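Chapter 5
Task Planning for Two Arms

A motion planner answers a narrow question: can this arm get from one joint configuration to another without a collision? A task planner decides which question to ask next. This chapter builds one for the Plutesetti toast task.

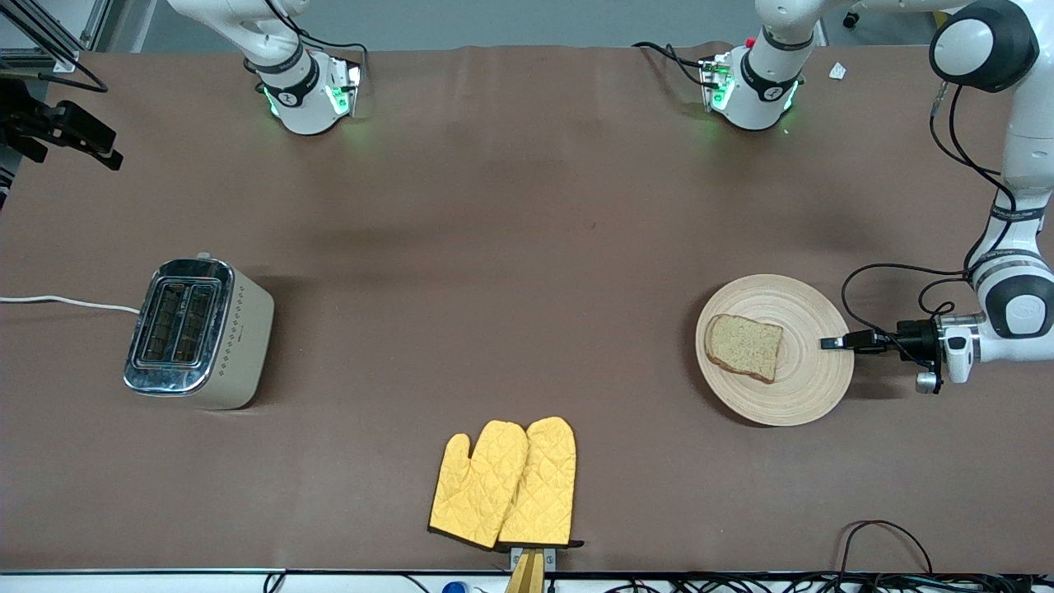
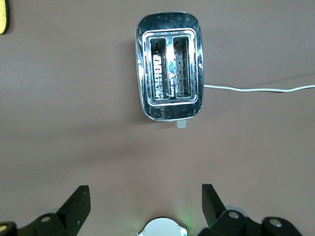
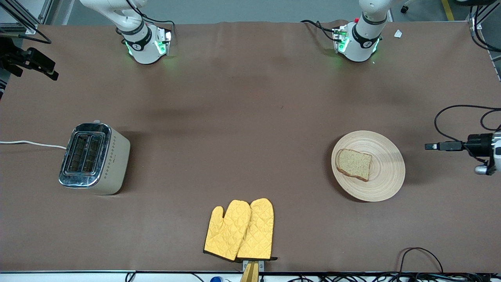

The planner works on symbols. A slice is on a plate, in a slot, or in a gripper, and each of these is a predicate that the perception layer must be able to set or clear. Section 5.1 defines the predicates. Section 5.2 adds actions with preconditions and effects, using the Zarnow action syntax from Chapter 4.

Arm assignment is left open until Section 5.3. Fixing it early makes the search smaller but rules out plans in which one arm has to yield to the other. The reference solver expands at most 200 nodes per query and is called again whenever a predicate changes.

Readers who skipped the chapter on camera calibration should complete Exercise 4.7 first. The code listings assume that all object poses are given in the table frame.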